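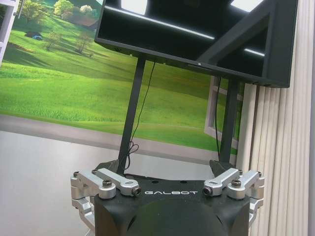 Our question for the Arnby project was a small one, and we grew very fond of it: does a gripper close more reliably on soft packages if the wrist camera gets a second look before the fingers move? Nima Mahmoudi wrote the second-look routine over a couple of long evenings in November, and the rest of us, I will admit, mostly supplied tea and opinions.

We ran 40 grasps with one look and 40 with two, using 10 different packages and leaving the lighting alone the whole time. With one look we had 10 failed grasps. With two we had 3, and 2 of those were the same crinkly bag, which slid away whichever side we came from (we tried turning it, and it slid the other way).

The second look does slow things down, and we never timed it as carefully as we should have, so please don't read this as a claim about speed. If another group picks up the work next term, we would love to see it tried with packages lying on top of each other. Our notes and the full grasp log are in the Arnby folder, under Nima's name.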